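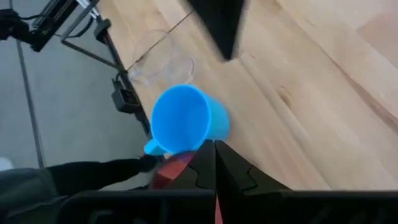
*Wrist view: the blue cup from above, with the clear bowl behind it.*

The cup set stands at 2,396 episodes as of May 27, 2018, and 2,000 of those are in a state I would train on. The remaining 396 have not been thrown out. They sit in a folder called "hold" until I have made up my mind about the labels.

An episode, for this set, is one person driving both arms through one short task from a fixed start pose back to the same pose. We log joint positions, gripper opening and all camera streams against a single clock. The tasks are plain tabletop jobs: cup to bowl, cup to cup, block into cup, cloth off cup, cloth over cup. Each task has its own text prompt, and the prompt is read out before the operator touches the leader arms. That order matters more than I expected. When the prompt came second, Muchen Du and I both tended to start with whichever object was nearest, and the first half second of motion had nothing to do with the instruction.

## Wrist views

Most of my time in April went into the wrist cameras. They have a narrow job: show the last stretch of the approach, where the head camera usually loses the object behind a gripper. For that they work well. A cup handle is easy to place from the wrist and often impossible from the head.

Two things go wrong with them. The first is exposure. The side of the table with the most light washes out to near cream, and the auto setting hunts as the arm crosses from one side to the other. I locked exposure per session and accepted some dark fingers. The second is clear objects. The bowl is a rim and a few curved reflections, and on pale wood grain there is very little for the model to hold on to. I ran a policy on the wrist streams alone to see how bad it was. Out of 69 trials with the bowl as target, it placed the cup correctly in 16. Adding the head view helped, but I don't have a clean number yet, so I'm leaving it out.

Elvia Alvarado suggested swapping the clear bowl for a painted one. I would like to keep it. A kitchen is full of clear things, and a set without any would only move the problem to later. What I did change is the sampling: bowl episodes now get drawn twice as often in each batch.

## Layout

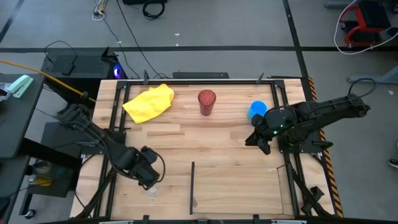 *Head view with the yellow cloth, red cup and blue cup on the far half of the table.*

Objects start from a layout card. The card gives a position for each object, a rotation for anything with a handle, and a note for the cloth, which can only be "flat", "folded" or "bunched". I don't try to reproduce a bunched cloth. Whatever shape it falls in is the shape for that episode.

Earlier this spring we placed things by eye, and the result was a strong habit I only saw after plotting it. Cups clustered on the right and cloths on the left, and the right arm did nearly all the cup work. A model trained on that learned to send the right arm out regardless of the prompt. The cards are generated by a small script named Vikeck, which draws positions evenly over the reachable area and rejects any layout where two objects would touch. It also mirrors every card, so each left-side layout has a right-side twin.

## Labels

Labels are done in Havine after the session, by whoever did not drive. There are four fields: task, success, arm used, and a free note. Success is strict. If the cup ends up on its side, the episode fails, even if the prompt was only "move the cup".

The held episodes are mostly of one sort: the operator misses the first grasp, backs off, and gets it on the second try. The end state is correct. My first instinct was to cut the miss and keep the rest, but the cut leaves a jump in joint position and the recovery is the part worth having. Du wants them in as they are. Alvarado wants them in with a separate tag so they can be weighted. I lean toward the tag – it costs one more field and can be ignored later.

## Still open

- Clock drift between the wrist and head streams over long sessions. It is small but grows, and restarting the recorder between cards hides it without fixing it.
- Idle frames at the start. I trim to first motion on either arm, which fails when an arm sags slightly after the brakes release.
- Gripper opening is logged as commanded and as measured. The training code reads commanded. I think it should read measured, and the comparison run is queued on Pumstead behind two other jobs.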